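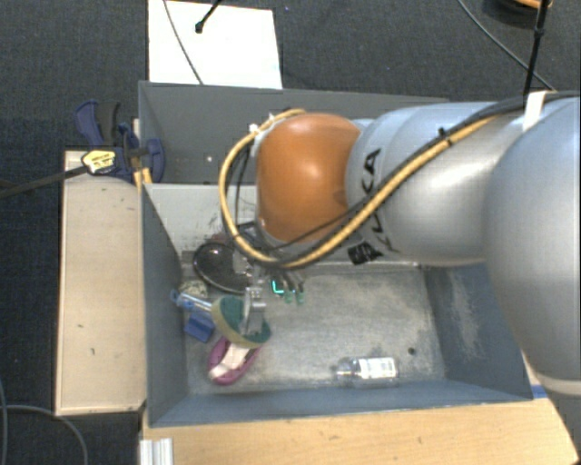
Questions We Get About the Ronton Seed Library

Last updated 1 Dec 2025

What is a seed library, anyway?
It works a lot like the book kind, only you take home a packet of seeds, grow them out over the summer, and (if all goes well) bring a few back in the fall for somebody else to try. We started with a shoebox of beans and a lot of enthusiasm, and we now have 128 varieties on the shelves at the Ronton branch, which still makes us a little giddy when we say it out loud!

Do I have to live in Ronton?
Not at all. Folks come over from Hitden and Vorkum all the time, and we love seeing them. If you can get to the front desk, you can join.

What does it cost?
Nothing to join and nothing to borrow. There's a jar on the counter for envelopes and stamps if you feel like dropping in some change, but please don't feel you have to.

How many packets can I take?
Up to 11 per household each season. We used to leave it wide open, and then one spring the tomatoes were gone before most people had even thought about their gardens, so now there's a limit. After the end of May you can come back and help yourself to whatever's left.

When should I come in?
The shelves open for the new season in March, and the first couple of weeks are the best time if you have your heart set on something particular, like the Maihi squash. (It's a big, bumpy, blue-gray thing that keeps for months in a cool closet and makes the nicest soup you ever had.) Peppers and eggplant want an early start indoors, so get those first.

What if everything I plant dies?
Then you're a gardener, welcome to the club! We mean it, please don't stay away because you feel bad about it. Slugs happen, hail happens, vacations happen. You don't owe us a thing, and you can borrow again next year just the same.

Which seeds are easiest to save?
Beans, peas, lettuce and tomatoes. They mostly pollinate themselves, so what you plant is pretty close to what you get. Let bean pods go brown and rattly on the plant before you pick them. Squash, corn and cucumbers will happily cross with whatever the neighbors are growing, so talk to us before you save those.

How dry is dry enough?
Drier than you'd think. A bean should crack when you hit it with a hammer, and if it squashes, give it another week or two on a screen or a paper plate. Paper envelopes are fine, plastic bags can trap damp and then you get mold.

What do I write on the envelope?
The plant, the variety, the year, and the town you grew it in. Notes are very welcome too. Our favorite so far just says "deer hate it."

Can I bring in leftover store packets?
Yes, as long as they're no more than 3 years old and they aren't marked as hybrids. Onion and parsnip seed fades fast, so only this year's for those, please.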